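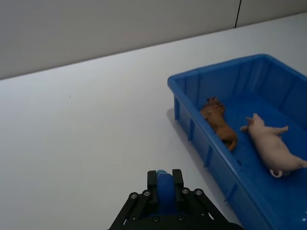

Slide 1: Two toy animals in a blue tray

Okay, hi everybody, thanks for coming back from lunch. I'm talking about naming things today, specifically how a small toy shop names what it sells, and how badly I did it for my first few years at Dotero.

(Wait for the latecomers. Don't start the catalog story yet!)

Slide 2. So when I started, we had 213 items in the catalog and 85 of them had the word "fun" in the name. Fun Farm. Fun Farm Plus. Farm Fun Set, which was a totally different product from a different supplier, and yes, people ordered the wrong one constantly. I answered those emails myself, so I got to know the problem pretty well.

Slide 3, the search log. Read a few of these out loud, they're great. "Cow small." "Thing for bath not duck." My favorite is "the horse my sister got." People type the animal first, then the size, and hardly ever the brand name we sweated over.

Ask the room: who here has named a product after something only your own team understood? (Hands. Mine goes up too. I once called a puzzle Sunder and it sat on the shelf all of August.)

Slide 4. What we changed. Animal goes first, then size, then how many pieces in the box. It's a boring system and I love it. Renaming took eight weeks, mostly evenings, and the printed labels were the slow part – over 600 of them had to be peeled off and redone. If you're tight on time, skip the label story and go straight to returns.

Slide 5. Returns. Wrong-item returns dropped enough that I noticed at the packing table before I saw it in the spreadsheet. We still get mix-ups between the goat and the sheep, and I don't have a fix for that one yet, so if you do, grab me at the break.

Last slide is just the link to the naming sheet. Leave it up during questions.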